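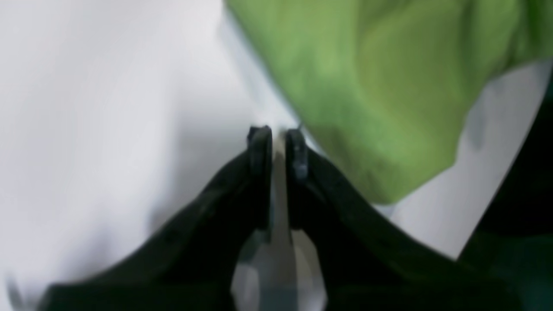 Pornthip Phromma says we should stop asking what the arms cost and start asking what the hours around them cost, and I have yet to see a vendor quote that lists those hours.

Folding cell, planning gallery
Şükran Güler, Dotuscombe

Kasten and Ruvis have both sent us numbers for a two-arm cell to handle shirts. Kasten wants a deposit of $3000 before they'll discuss a trial. Ruvis asks for $839 a month, with training billed on top. I'm putting these pictures up for everyone who has to sign the request in March, and I'd like people to look at them before they read the brochures.

Open fingertips with green fabric close by. The quotes have one line for "gripper" and nothing for spare fingers or pads. I've asked both firms for a parts price list. So far I have a brochure.

Next, the fingers closed on a small fold of cloth. A pinch is the part every sales video shows, and it's a long way from a stack of shirts. I won't put a throughput figure in the budget until someone gives me one for our own mixed loads, wrinkled and inside out.
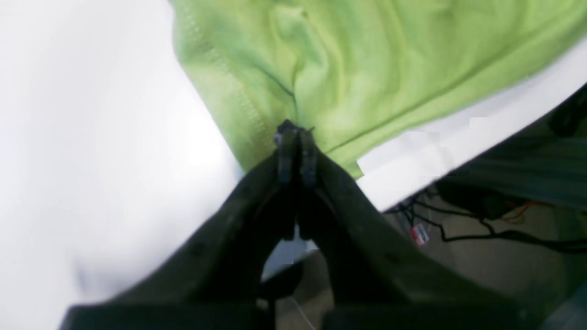 Can we lease first and buy later?
Ruvis offers a lease with a minimum term of 8 months, and none of the payments count toward a purchase.

Two arms on one garment now, a gripper at each end. Look at how much cable comes with it, and at the tabletop under the shirt. Neither quote mentions a table. Both say "customer to provide suitable work surface," so that's ours to pay for, along with the wiring and the floor space.

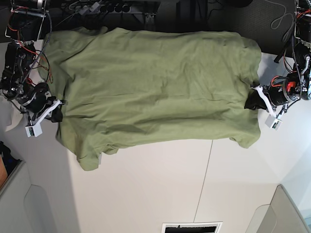 Still missing from the request

Service: Kasten includes 3 visits, travel not covered. Ruvis says "remote support" and leaves it there.
Software: renewal price after the first year, in writing, from both.
Storage: Cevach can hold a crate for us if delivery slips. I want their rate before we agree to any delivery date.
Staff time: somebody has to lay out the shirts and sort the bad folds. Pornthip is drafting that line and I'm not signing without it.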